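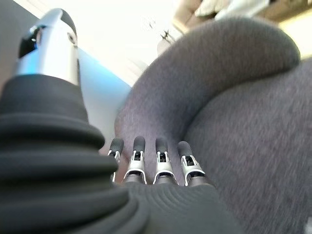 Gray cushion, hand coming in from the left.

Mon 5 September

Stumlow, block 2. Went through the show apartment and the two units next to it to check the finishes before the Skinon people come back for the second handover round.

Sound readings between units are fine. The party wall on the stair side is a little worse than the one facing the yard, but both pass. Repeated the stair side with the hall door shut and got the same result, so I'm leaving it.

Floor heating: the loop in the back bedroom is slow. Flow at the manifold looked low. Opened the valve one turn and will read it again tomorrow morning. If it hasn't moved, Mullo need to bleed the whole riser, and I'd like that done before the parquet goes down upstairs.

Unit 19 has a balcony door that drags at the bottom corner. Hinge adjustment is already at its limit. Reported to Mullo, no date yet.

Akande window samples arrived, both colors. The darker one shows every fingerprint. My vote is for the lighter one, but the sales office has the darker one in the brochure, so check with them before ordering. Minimum order is 400 and they want the color fixed by the first week of October.

Meter cupboards: labels on floors one and two are swapped. Relabeled floor one. Ran out of tape for floor two.

To do
- manifold reading, back bedroom
- label tape
- ask Skinon if the 100 mm skirting is final
- return the spare key to the site office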